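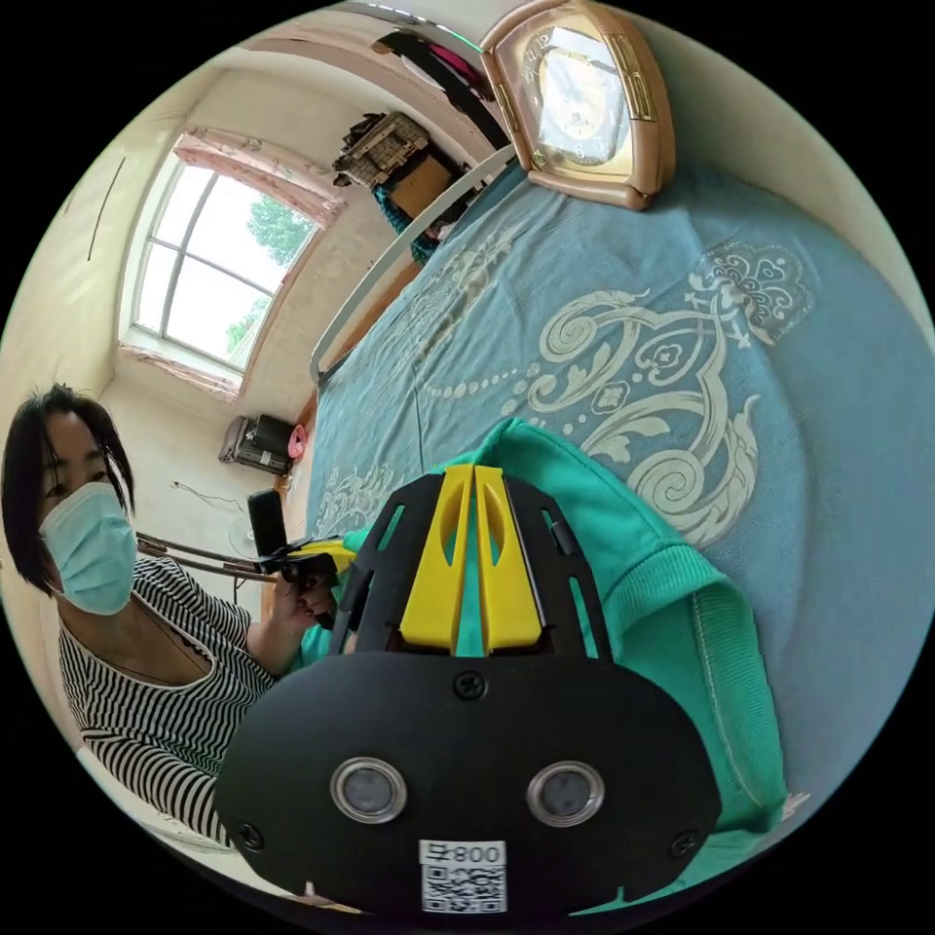

Folding practice on the bed, with the gripper closed on a green garment.

How to move housekeeping staff into gripper recording work: a guide for supervisors

Updated 22 March 2020

At Unstead we run the linen and room service for guest houses in Irkport. Last July we began to record our folding work with hand-held grippers, so that the folding arm from Bodin can learn from it. I was asked to write down how we organise this, for other sites which will start soon. I write mainly about the people and the working day. The technical set-up is in the manual from Ceva.

What you need before you start

Two grippers for each pair of workers, both charged and both with a number label that can be read.
A bed with enough free space beside it for a chair.
A box of garments of different kinds. Take shirts, jackets, children's clothes, and some things with a ribbed hem, which are difficult.
A paper list where the pair writes the start and the end of each session.
Clean masks and a cloth for wiping the handles.

Step 1. Talk to the staff first

Do this at least one week before the grippers arrive. In our first site we did it on the same morning, and it was a mistake. People had already heard that a machine was coming and they believed their hours would be cut. Two of them had even asked for work in another place.

Say clearly what is decided and what is not decided. With us it was decided that no contract would change during the recording period. It was not decided what happens after it, and we said this also. Some were not happy with the answer, but they told me later that they preferred it to a nice speech.

Step 2. Agree on the pay

Recording is slower than normal folding. A person who is paid by the piece will lose money if you change nothing. We pay recording sessions by the hour, at the rate of the worker's best month. Write this on paper and give each person a copy. Do not leave it to the shift leader to explain.

Step 3. Teach the grip

Give each person an old towel and let them only open and close the fingers for a while. Then go to a garment:

Take the edge of the cloth between the two fingers. Close fully before you lift.
Lift slowly and wait until the cloth hangs still.
Lay it down on the bed, open the fingers, and only then move the hand away.
Keep the lenses free. A sleeve falling over them spoils the recording.

Experienced folders are often worse at the beginning than new people. Their hands want to do the quick movement which they have done for years, and the gripper does not allow it. Please tell them this before they try. One of our best workers was ashamed after the first session and nearly stopped.

Step 4. Plan the session

We use sessions of 17 minutes with a pause after each. It is a strange number, but it came from trying: after this time the wrist becomes tired and the folds become careless. Nobody should do more than nine sessions in one shift. Put a clock where both persons can see it, and let them change roles at every pause.

Let people sit when the work allows it. The handle is not heavy for one minute, but it is heavy for an afternoon.

Step 5. Keep the bad folds

Do not ask the staff to delete a recording when the cloth slips. Mark it on the list with a small cross and continue. When we told people that mistakes could stay, they became calmer, and the total went up without any pressure. Our target was 3000 good folds for the first site.

Step 6. Explain who sees the recordings

The lenses see also the room and sometimes the face of the partner. Staff must know where the recordings go, who can watch them and for how long they are kept. We forbid supervisors to use them for judging speed or behaviour. I advise you to put the same rule in writing. Without it, people work stiffly and do not speak with each other.

What changed for us

The arm now folds flat towels and pillow cases in the laundry room. It manages 80 in an hour, which is less than a good worker, but it goes on during lunch. Shirts are still done by hand. The staff have less standing work in the afternoon and more checking work, and not everybody likes checking. Two women asked to go back to rooms only, and we agreed.

There is also a new task, to train the next group on the grippers. We gave it first to the shift leaders, and later to the folders themselves, who explain it better. If you do the same, count the training hours as paid work and add them to the list from Step 2.

Common problems

Pain in the thumb: the person is squeezing after the fingers are already closed. Show the grip again and shorten the session.

The label cannot be scanned: wipe it with a dry cloth, not with spray.

One partner does all the recording: check the list at the end of the week and speak to both.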